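Fultum clear-out, April

Quick page before I forget what went where. We've had the back room at Fledlow since the Tarnurura job and it has slowly filled up with boxes — boxes of bits, boxes of other boxes, cables to things we got rid of ages ago. So, sorting. Started at 8, still at it by lunch. Not everything got a photo, sorry, hands full most of the time.
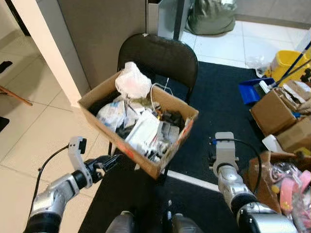

Rule for the day was simple. Open it, look at it, decide. Keep, bin or "ask". The ask pile got silly quite fast. Anything with a plug goes in ask untill someone has tried it. Spare packaging goes flat by the door, only the good stuff though, the torn ones can go out with the recycling. Small parts to be bagged and labelled before they go back on a shelf, and please write what it's FOR, not just "parts".

Old numbers on the shelves run up to 285 and they don't match the list any more (284 is down twice, 61 is missing altogether). Will redo the lot when the floor is clear.
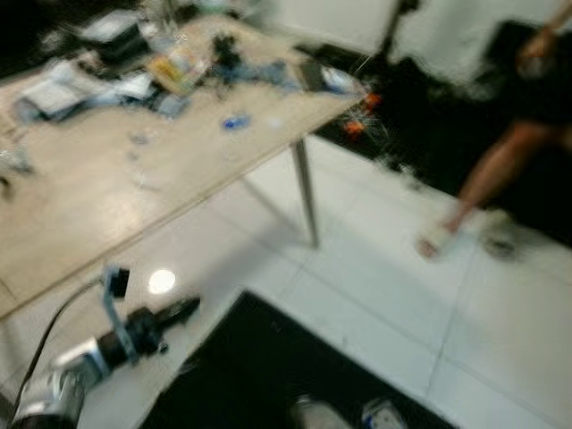 The table, bits all over the far half. Small blue thing out on its own.

Still to do — the tall cupboard, the Sebastian boxes, and a proper sweep and mop. More pictures when theres something tidy to show. If you want anything from the ask pile shout before the end of the month.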